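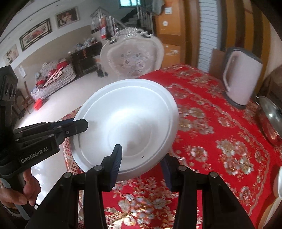

Yusri Gunawan wrote to us that the by-election pages had him laughing on the tram, and that he'd voted for two of the people in them.

Shop > Books > Politics and cartoons

Grolleo: Council Cartoons by Siyabonga Botha
Le Roux, paperback, 80 pages

We've wanted these between covers for ages! Siyabonga has been drawing Dirville council since the amalgamation fight, and the whole long saga is in here (the parking meters, the mayor's roundabout, the 17 recounts of the rates motion). The line work is looser in the early ones, and by the by-election he could get a councillor down in six strokes of the pen.
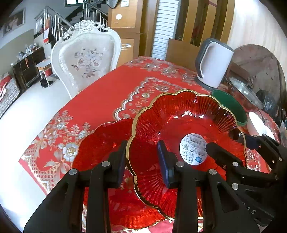
Red scalloped plates, gold rims

Each cartoon has a paragraph beside it on what was going on in the chamber that week, so you don't need to have followed Tidmont ward politics to enjoy it. My favourite is still the deputy mayor asleep under the budget papers. The colour section in the middle has come up beautifully on the heavier stock.

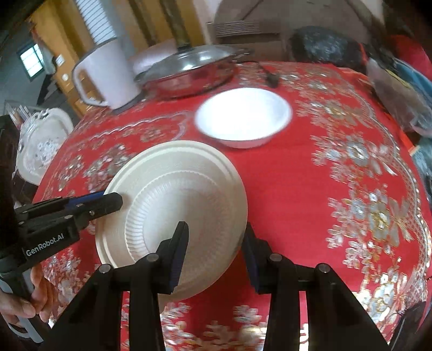

Ordering

Item 3298. In stock from March 3, 2022. Signed copies are available until they run out, just pop "signed" in the order notes.

6 comments | 17 shares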